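Triltbridge Neighbors Help
Home and Storage > Walls, shelves, hooks

Hanging a basket and a hook rack on tiled walls without drilling

Posted by Clurnar, Saturday

Hello everybody. I have a small work corner with big gray tiles on the walls, the kind that look like marble with thin white veins. I rent the place, so I am not allowed to make holes. Until now all the things were lying on the work surface: phones, chargers, small tools, and under them the crumbs from my lunch.

I tried adhesive hooks two times. The first ones fell in the night, the second ones stayed until I put a charger with a heavy plug on them. The wall part is 100 cm wide and I want a basket on the back and some hooks on the right side. What do you use? I prefer not to pay more than 40 for everything.

Mallomar
Member, 36 posts

I had the same problem with tile and I stopped to use glue. Put a metal rail in front of the wall and hang everything from the rail. Aluminum profile is good for this, you can order it cut to length. It must stand on its own posts in the corners, so the tile carries nothing.

For the back I advise a long wire basket with a small lip on the top edge. For the side, a wire rack with hooks, tied to the rail with a cable tie. It looks a little bit cheap but you can cut it and move the rack when you change your mind. 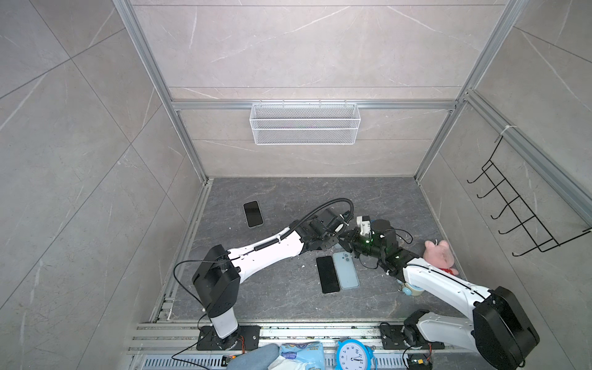 Re: cleaning a dark work surface

You also wrote about crumbs, so I answer this too. On a dark surface with marble pattern every white speck is visible, even when you cleaned in the morning. I lift the phones first, then I use a dry brush, and after this a cloth which is only a little damp. If you begin with the wet cloth, the crumbs become paste and go in the corners.

Leave about 2 cm between the lowest hook and the surface, or the brush does not pass under the things that hang there.

Seppälä
New member

Did you clean the tile with alcohol before the adhesive hooks? Mine are holding since September, but I have only a light towel on them. For chargers I don't know.

Clurnar

Thank you both. I did clean, but with normal dish soap, maybe this was the mistake. I will try the rail with the basket first and buy the hook rack later if there is money left. Mallomar, which thickness of profile do you have?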